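Shared Tables: Where Things Go
January 20, 2020
By the Workplace Desk, Wustivmont

The shared tables on the Lavthorpe floor have been in use since October, and the storage request form still gets the same entry: more drawers. The tables will stay without drawers. Three open containers along the back edge cover most of what a shared table has to hold, and the front stays free for work.
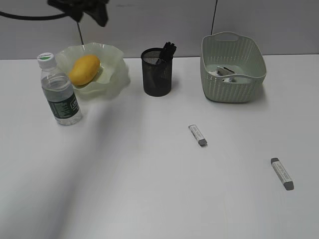
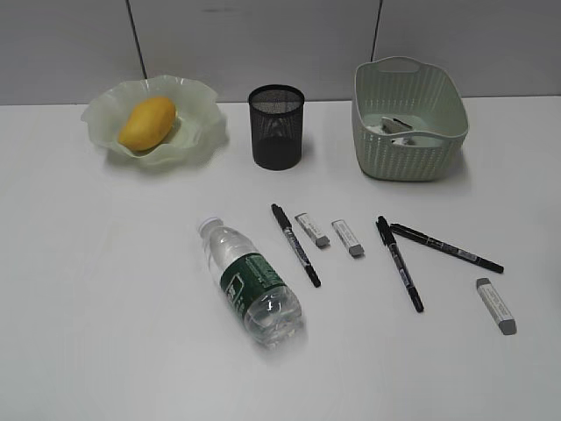
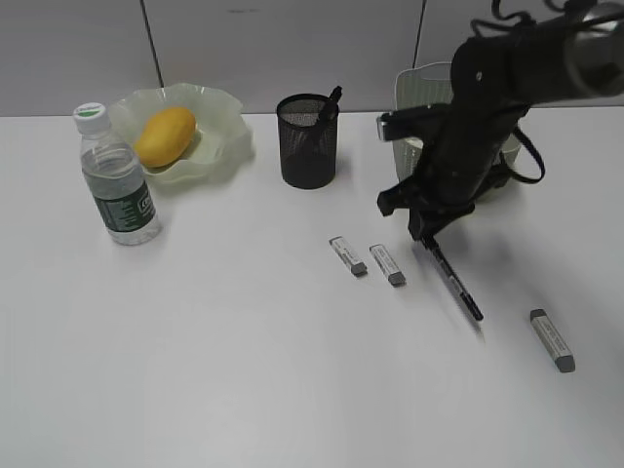

One of the shared tables at Lavthorpe, with the bowl, the mesh pen holder and the basket along the back.

The pen holder is for markers and pens only. A mesh cylinder takes little space and its contents can be checked from the side. Markers go back in capped. Dry ones go in the bin by the supply shelf – please do not return them to the holder.

The basket takes whiteboard erasers, adapters and anything else too wide for the holder. Erasers left on the table are the most common item on the evening check. Lay them flat in the basket with the felt clear of papers.

The bowl is for whole fruit. A mango or an orange will keep there for a day or two. Cut fruit belongs in the kitchen refrigerator, in a closed box with a date on it.

Water bottles need a tight cap and should stand upright, to the left of the bowl and away from the papers. Part-full bottles go home or to the kitchen at the end of the day. They are not stored in any of the three containers.

Nanayakkara building services wipes the tables every evening and works around the containers without emptying them. Loose items are moved to the nearest basket – check there first if a marker goes missing.

The same layout goes to the Cistevwood site next, where 83 tables are to be fitted out. The budget is 800 for pen holders and 3000 for bowls and baskets. Replacement markers are on shelf 9 of the supply room.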